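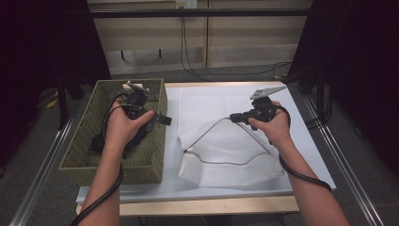

A woven basket and a white cloth on the work table.

Kamcombe is a small sewing school for grown-ups who want to mend, alter and make their own clothes. Arūnas Venckus and Robel Berhe started it with 2 borrowed machines and a shared love of old coats, and we still get excited every time someone finishes a first buttonhole!

Our beginner course, Perron, runs for 4 evenings. You'll learn to thread a machine, sew a straight seam, take up a hem and put in a zipper – yes, even the zipper. Bring something from your own closet if you like, the more worn out the better.

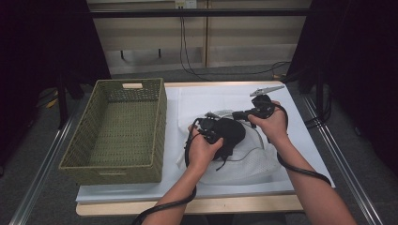

Once you've got the basics, there's Tresum, our open sewing night. People come with half-finished skirts, curtains, kids' costumes, all sorts, and Robel goes from table to table helping with whatever is stuck. We have room for up to 40 people, and our pattern library holds 200 patterns you can trace and take home.

New courses are listed every December. Come by, say hello and have a look through the fabric shelves – Arūnas will happily talk linings with you all evening.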